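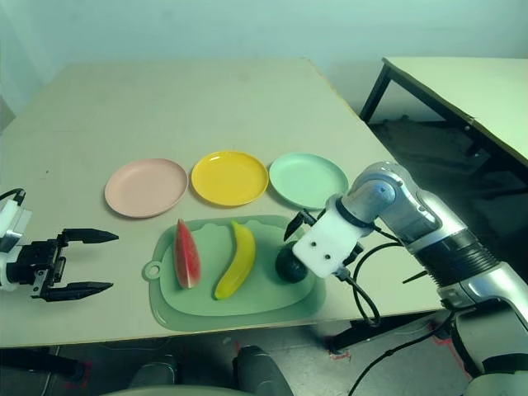

Play Materials in Early Years Settings
Handout 5: Pretend food, plates and boards

Reading before the session: course pack, the chapter on home corner play. Bring your observation sheets from placement.

14 shares
2 comments

1. What this handout covers

Last time we looked at dressing-up clothes and small world sets. This session is on pretend food and the tableware that goes with it. Most settings own a box of it, and most of the boxes are in a poor state. We will look at choosing pieces, setting them out, what children of different ages do with them, and how to keep them clean.

2. Start small

A full box tipped onto a table gives a two-year-old very little to work with. The usual result is that everything goes on the floor. A short set-up works better for a first session with a new group: a few plates, one board and a small amount of fruit. Three plates and three pieces of fruit is the set-up we use in the practical. A banana, a wedge of watermelon and a round green fruit are enough to get talk going.

Choose fruits with different shapes. A banana is long and curved, a wedge has flat sides, and a round fruit rolls if it is put down carelessly. Children have to change their grip for each one, and you can note this on the sheet under "Handling".

Whole fruit and cut fruit can be mixed. Children between three and four often ask where the rest of the watermelon is. Let them answer it themselves.

3. Plates

Use plates with a raised rim. Food stays on when the plate is carried, and younger children can get their fingers under the edge. Plain colours are easier to talk about than patterned ones. Pink, yellow and green are a good starting group. Matching a fruit to a plate of the same colour is a common first game, and it will usually come from the children without being suggested. The yellow plate and the banana are the pair they find first.

Watermelon causes arguments, with its red flesh and green outer edge. There is no plate it obviously belongs on. Write down what the child says about it, word for word if you can.

Lay the plates in a row for the first session. In later sessions leave them stacked at one end and see who lays the table, and for whom.

4. Boards

The cutting board marks out where the preparing happens. Put it on the child's side of the table with the plates behind it, so that the food moves away from the child as it is served. If the board is at the back, children reach over the plates and knock them.

A board with a raised inner area is useful because round pieces are less likely to end up on the floor. A hole at one end means it can be hung on a hook at child height, and tidying up then becomes part of the play.

No toy knives in the first session. Add them once the group is used to the set.

5. Language to listen for

Naming: banana, melon, plate, board.
Position: on, next to, in front of, behind, in the middle.
Amount: one each, more, none left, the same.
Social: whose is this, do you want some, it's my turn, that's for Mummy.

Round green fruits are worth a special note. A child may call the same piece a lime, an avocado, an apple or a ball. Do not correct it. Ask what it tastes like and record the reply. In the Stellum nursery transcripts (course pack, item 1007) one piece has four names in a single session and the children follow each other without difficulty.

6. Sharing out

With three plates and three fruits, one-to-one matching is possible straight away. Take one fruit off the board before the children sit down and the problem changes. Some will leave a plate empty, some will put the plate away, and some will go looking for the missing piece. All three are worth recording. For older children, add a fourth plate and no more food.

7. Cleaning and storage

Wash plastic pieces in warm soapy water at the end of each week, and the same day if anything has been in a mouth. Check seams on hollow fruit. Water gets in and does not come out again. Squeeze them over a sink, and throw away any that stay wet inside.

Store plates, boards and food in separate trays. A picture label on each tray helps children put things back.

Check new pieces against the age guidance on the packet. Small stalks and leaves that pull off should be removed before use or the piece not used at all.

8. Where to get them

The department set came from Skemico and the storage trays are from Likell. Students on placement may borrow one set for up to 2 weeks. Sign the sheet in the resources room and count the pieces back in. The Wu catalogue is also kept there if your setting wants to order its own.

9. Practical task

Work in pairs. Set out the plates, the board and the fruit on a low table. One of you plays alongside the child and the other writes. Ten minutes is plenty. Do not ask the child questions for the first half of that time.

Afterwards, complete the sheet under these headings:
Handling
Matching and sharing
Words used
Pretend actions (pouring, cutting, feeding, serving)
What you would change

10. Written work

Write up your observation and compare it with one other play material from an earlier handout. The limit is 3000 words, not counting the sheets, which go at the back. Children should be identified by a letter only. Work is due in May, through the office.

Next handout: sand and water trays.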